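Subject: Re: [pressed-glass] Molds, seams and the Stomville tumblers

On a January evening a list member wrote:

> I'm fairly new here and have been reading the back messages with a lot
> of pleasure. Could somebody explain how you tell a pressed tumbler from
> a blown one that was cut afterward? I have a few faceted pieces from a
> house sale, one of them amber, and the seller told me they were all
> "old Stomville, 1782 or so." I'd love for that to be true but I have
> my doubts. Also, is it OK to use them? My family thinks I'm silly for
> keeping them behind a door.

Oh, welcome! This is my favorite question on the list and I'm thrilled it has come round again, because I have learned so much since the last time I tried to answer it (and got the part about seams wrong, as several of you kindly wrote to tell me).

First the date. I'm sorry to say that 1782 is the year the first furnace at Stomville was lit, and it's the year that got put on the paper labels much, much later. Sellers read the label, or remember somebody reading it, and the number travels with the glass forever after. Pressing glass in a mold with a plunger didn't come in until the 1820s, so a pressed tumbler can't be from 1782 wherever it was made. Your pieces could still be Stomville. They made faceted tumblers for a very long time and the late ones are lovely in their own right.

Now, pressed or cut. Run your thumbnail slowly across the edge where two facets meet. On a cut piece the edge is crisp, sometimes almost unpleasant, and the flat between the edges is really flat. Pressed glass is softer there. The hot glass has pulled back a tiny bit from the mold and the edge has a roundness you can feel even when you can't see it. Fire polishing makes it rounder still. Then put your finger inside the tumbler. A pressed one is smooth inside, and the inside has the shape of the plunger, so it's a plain taper whatever is going on outside. Blown into a mold is different again: the inside follows the outside, and you can feel gentle dips where the facets are. I spent a whole winter not believing this and then I held one of each, one in each hand with my eyes shut, and there it was!

Seams. What I said last time was that pressed glass always has mold seams. It doesn't, or at least you can't always find them. A good mold maker ran the joint along the edge of a facet, where it disappears, and fire polishing took care of a lot of what was left. So a seam tells you there was a mold, and no seam tells you very little. Look near the base first, where the polishing was often skimpy. The old Stomville molds are said to have come in 2 parts for the small tumblers, but I have only the one printed source for that and would be so happy to hear from anyone who has another.

Amber is a subject all by itself and I could go on until bedtime. The usual recipe was iron with sulfur and carbon, and it's a touchy color. A little more or less air in the furnace and the batch drifted toward olive or toward a real orange, so two glasses from the same factory can look as if they'd never met. It's also very hard to judge by lamplight. Take yours to a north window in the morning, put it on something pale and look again. I like a light wood for this because the grain gives your eye something to follow through the wall of the glass, and any waviness shows right up.

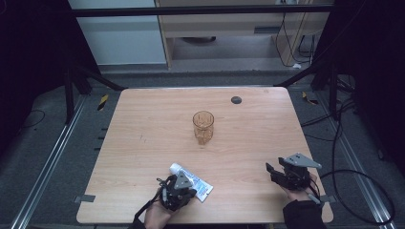

Amber-tinted faceted glass on a pale tabletop.

The other thing I'd look at is the rim. Tilt it against the light and look for a faint line or thickening just below the lip. Boiko tumblers, which get sold as Stomville all the time, tend to have a rim that was ground and then left a bit gray. Stomville rims were finished in the fire and feel rounded, almost wet. This isn't foolproof (people have had chips ground out since, and a repaired Stomville rim feels just like a Boiko one) but if you have several that match, check every one and go with the majority.

Weight is less help than the books say. I put nine of mine on the kitchen scale last month, all the same pattern and the same height, and the heaviest was 60 grams over the lightest. Sixty grams! You notice it the second you pick them up. I went and read up on it and the reason is wonderfully simple: somebody cut the gob of hot glass with shears, by eye, and whatever went into the mold went into the mold. More glass meant a thicker wall or base. I find this so cheering. You can feel which ones were cut generously.

As for using them, yes, please do, with some sense. Water and juice are fine. I don't put anything hot in mine and I don't put ice into one that has been sitting in the sun. Wash by hand in lukewarm water with a towel folded in the bottom of the sink, and keep them out of the dishwasher, which will cloud them for good in a surprisingly short time. If yours are cloudy already, try an overnight soak in plain white vinegar and water. When the cloud is lime it will lift and you'll be delighted. When it's the glass itself that has gone, nothing brings it back, and I'd steer clear of the rubbing pastes. I tried the one from Plistico on a chipped glass I didn't mind losing and got a shinier glass with fine scratches in it.

I wouldn't drink from anything with gilding on the lip, or anything heavy and very brilliant that rings for a long time, as that could be lead glass. Your faceted ones don't sound like that.

One request in return! If any of yours has a small raised number on the underside, would you write in with the number and the height? A few of us have been building a list of mold numbers and there is a big gap in the middle of it, right where the amber ones ought to be. A pencil rubbing works better than trying to read it with a flashlight. Thin paper, soft pencil, go gently.

And to the person who asked in the fall about the Drorkik catalog reprint: I do have it now, the pages on tumblers are all there, and the drawings are much better than in the old photocopy. The measurements are to the outside of the rim. I'm happy to look things up for anyone, just put "Drorkik" in the subject line so I don't miss it.

More on the sherbet cups when I've finished sorting them.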